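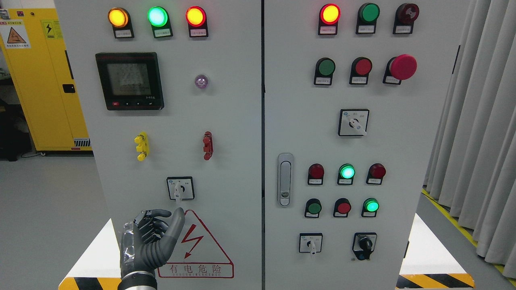

Lurine is looking for an evening building steward, and if you are the sort of person who likes an old place to be warm, lit and ready before anyone walks through the door, we would love to hear from you. We are a small community arts house with a theater on the ground floor, two rehearsal rooms above it and a pottery studio out back that is never completely free of dust. You do not need to be an electrician or have worked in a theater before. You will need to get comfortable with the everyday side of the building, from the boiler timer to the gray control cabinets with their amber, green and red lamps, and to know when to stop and pick up the phone. We'll teach you what each thing means for us, and we'll go over it as many times as you like.

The job is part time, four evenings a week from Monday through Thursday, starting in December. Most shifts run from 4 p.m. until 10 p.m., though on show nights you may be here a little later while the last of the audience finishes talking in the lobby (they do love to talk, and we have never had the heart to hurry them). You would work alongside Mitsuko Sakamoto, our house manager, who has run the front of the building for 8 years and knows every door that sticks.

A usual evening starts with a walk through the building. You unlock the rehearsal rooms, check that the heating has come on, read the notes left by the day team and put out whatever the groups have asked for. On choir night that means a great many chairs. On pottery night it means making sure the back gate is open, as people arrive with boxes in their arms. After that you are our friendly face at the side desk, answering questions, finding lost scarves and keeping an eye on things in general.

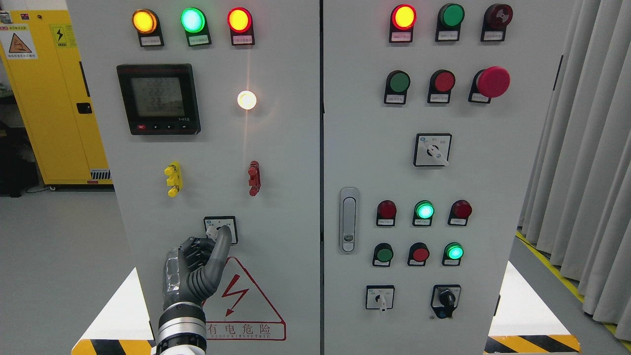 At the end of the night you do the same walk in the other direction - windows, taps, lights, doors - and write a few lines in the book for the morning. Please do write them in full sentences if you can. Haruto Koyama opens up at 7 a.m. and he has had some very mysterious notes over the years.

We are hoping for someone patient and steady who enjoys company but is also happy with a quiet hour. You should be able to climb stairs several times a shift and move stacking chairs with a cart. Some knowledge of tools is handy, and a second language would be very welcome, as our Tuesday families come from all over town. Anything beyond simple upkeep goes to our contractor, Drosteo, so you will never be asked to do electrical repairs or go up on the roof.

The pay is $327 a week before taxes, with paid vacation and two free tickets to every show we put on. First aid training is included, and we pay you for the time it takes. There is a shared kitchen with a good kettle and a less good microwave.

To apply, please send us a letter of a page or so telling us who you are and about a place you have helped look after. It might be a shop, a church hall, a garden or your grandmother's house. A resume is fine too, but we read the letters first. Mark your envelope for Zahira Tjoa and leave it at the box office, or hand it to whoever is at the side desk.

We expect to meet people in the afternoons, and every visit includes a tour and a cup of tea. If stairs are difficult for you on the day, or you need an interpreter, let Zahira know and she will set things up. Everyone who writes to us will get an answer, whether or not we can offer a meeting.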